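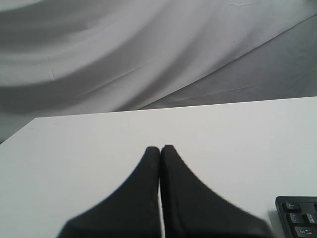

White tabletop, Corkholm.

Desk rental at Corkholm: questions we get a lot

Last updated 9 Mar 2021. Prices went up in February, so ignore the old flyer if you still have one.

Where are you exactly?

Cruickshank building, second floor. Door on the side street, not the big one out front (that's the dentist). Buzz Corkholm. If no answer, buzz again, somebody is probably on the phone. Elevator is slow but fine. Stairs are to the left of it.

How big is the place?

2,000 square feet, all on one floor, and that includes the kitchen and the phone booths. Smaller than people expect from the website. Come see it before you sign anything.

What does a desk cost?

$100 a month for a shared desk, any time we're open. Own desk, nobody else on it, is more and depends which side of the floor you want. Window side goes first. Email Raymonde Sutherland for the current numbers, she keeps the list. No setup fee. No fee for leaving either, we just need notice before the first of the month.

Can I just come for a day?

Yes. Email the night before if you can. Walk-ins OK if there's room, but we've had to turn people away and felt bad about it. Day people use the shared desks and the kitchen. Not the meeting room, unless you book it seperately.

What's on a desk when I get there?

Not much. Chair, lamp, power strip. Bring your laptop and your charger. Loaner keyboards and mice are in the cabinet by the printer, sign the sheet, put them back when you go home. Monitors are first come, first served and yes we know there aren't enough. More on order from Stirier, waiting on a delivery date.

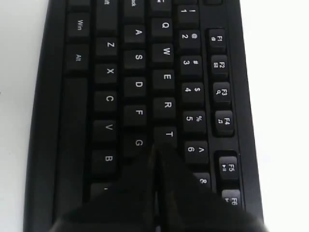 If something you borrow is sticky or a key doesn't work, put it on the shelf marked BAD, don't put it back in the cabinet. Same for cables. Please. And wipe down what you used, wipes are in the drawer underneath.

Can I leave my stuff overnight?

Own desk, yes. Shared desk, no, it gets cleared at closing. There are lockers down the hall, small ones, bring a padlock. A backpack fits, a rolling suitcase doesn't. Anything found on a shared desk goes in the bin at reception and stays there till the end of the month, then it's gone.

Is the wifi any good?

Good most of the time. Slow after lunch when everyone is on calls. If you upload big video files, do it in the morning or plug in by the wall. Password is on the whiteboard and changes monthly. If it goes down completely text Hamish Tennant, number is by the kettle, don't go unplugging the router yourself.

How do I book the meeting room?

Calendar link is in your welcome email. Members get 4 hours a month included, after that it's billed by the hour. Unused hours don't roll over. Running late? Tell the people after you. The room seats a small group comfortably, more than that and you'll want the door open.

Phone calls at my desk?

Short ones fine. Long ones, take a booth. Video calls, booth or headphones and a low voice. We don't police it but your neigbors will.

Can I bring a guest?

One at a time, for an hour or so, and they sign in. Longer than that they need a day pass. Clients in the meeting room don't count as guests.

Dogs?

Sorry, no. The lease says no. Service animals of course welcome.

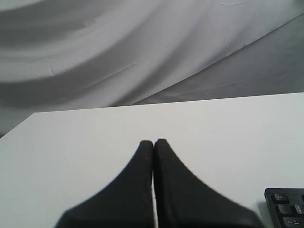 Is there parking?

Street parking, metered till evening. The lot behind Bundness Hardware is theirs and they do tow. Bikes go in the back hallway, not up the stairs.

What about food?

Fridge, microwave, coffee included. Label things. The fridge is emptied on the last day of the month, label or no label. Hot lunch at your desk is allowed, fish is not.

Can I get mail there?

Own-desk members can use the address. Packages too, but nothing heavier than you can carry up yourself, we don't have a loading area. Businesses needing a registered address: ask first, there's a form, plus a yearly charge.

How much is the deposit on a private office?

$600, back within a month of you moving out, less any damage. Offices are full right now. Waiting list is with Loredana Farina, and she'll ask how many people and when.

How do I cancel?

Email Raymonde, subject line CANCEL, your name, last day. Drop your fob at reception. Lost fobs get charged.

Something else?

Email is quickest. Or ask at the front desk, mornings only.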